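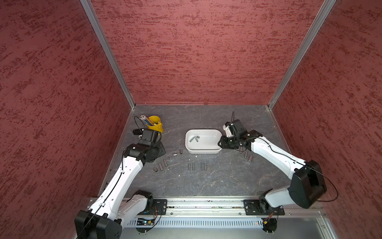 The Bucket Question

Every desk in America has a pen cup, and no desk in America has a pen cup anyone chose. It used to be a mug. The handle came off, or the company on the side of it went under, and by February it was full of ballpoints that hadn't written since the last administration.

I bring this up because I have spent a month living with the alternatives. The first was the Westura, a weighted cylinder that arrived in a box large enough for a toaster. It holds 67 pens, according to the card inside, which raises the matter of who owns 67 pens. I do, as a search of the kitchen drawers revealed. Four of them worked.

The Shimada has compartments. Owners of compartments will know how this goes: pencils in the first, pens in the second, and in the third a battery, a key to something, and half a stick of gum. By the end of the week the pencils had moved in with the gum.

Then there is the bucket. A plain yellow bucket makes no promises about your character. You drop the whole bunch in, it leans to one side like commuters on a curve, and you get on with your morning. Grab a fistful and you will come up with something that makes a mark. I have signed a mortgage form in orange this way.

The tray is a separate school of thought. Tray people lay things down. They like a white rectangle with a lip on it, a few metal bits at one end and a generous stretch of nothing at the other, and they will defend that nothing against all comers. I put a Kiseo tray by the front door and managed to keep half of it clear for 3 days. A coupon got in first, and the coupon had friends.

A reader in Skerkthorpe wrote to tell me the two can share a table, bucket at the back, tray out front, provided you are strict about what goes where. Long things stand up, short things lie down. I asked about scissors and have not heard back.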